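Ticket 353 - background job dies when ssh session closes
Opened by: Aleksi Lahtinen
Host: narnerside (Ubuntu 14.04)
Status: open, workaround in place

9 April 2015

Start the nightly sync script by hand with & on the end, log out, job gone. Happens every time from my laptop. From the console in the Brirkent office it survives. Same script, same user.

What I tried first:

./sync_all.sh &
exit

Logged back in, ps aux | grep sync shows only the grep itself. Log file stops mid line, no error. Nothing in syslog either.

Then tried nohup:

nohup ./sync_all.sh &

Better. Survives logout but hangs after the first folder. Output in nohup.out is 2 lines and then nothing. Thought it was disk, df says plenty free. Thought it was the network, ping to Flandville fine. 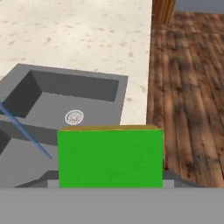 Ran strace -p on the stuck process. Sitting in a read on fd 0. So it wants input from somewhere and isn't getting any. Went through the script again and there's an ssh call inside the while loop, which eats stdin. Loop reads the folder list from stdin, ssh swallows teh rest of the list. Added -n to the ssh line.

ssh -n sync@flandville "ls /export/$d"

Ran again. All 6 folders done, exit code 0. Logged out halfway through on purpose, still running when I came back.

Still dont know why plain & works from the console and not from the laptop. Checked shopt huponexit, it's off in both. Gajewski's notes in the wiki say bash only sends the hangup to jobs if the shell itself gets one, and a clean exit shouldn't do that. But I sometimes just close the lid or the terminal window, so maybe not so clean. Need to test properly, typing exit each time and waiting for it.

Update: tested 3 times with a real exit. Job survived all of them. Closed the window instead, job died. So that's the laptop half explained, my first report was wrong on that, sorry. Pretty sure I typed exit once but can't prove it now.

For jobs already running without nohup:

ctrl-z
bg
disown -h %1

Works for me. Check the job number with jobs first, I disowned the wrong one.

To do:
- move the thing to cron so I stop starting it by hand
- -n on the ssh line in the Brirkent copy of the script too
- ask if we can get tmux on narnerside, screen is there but the config is odd
- leave ticket open til May, see if the hang comes back

Related tickets
Cron mail not delivered on narnerside
rsync to Flandville slow after reboot
screen: "Cannot open your terminal"
sync_all.sh skips folders with spaces in name
Permission denied on /export after password change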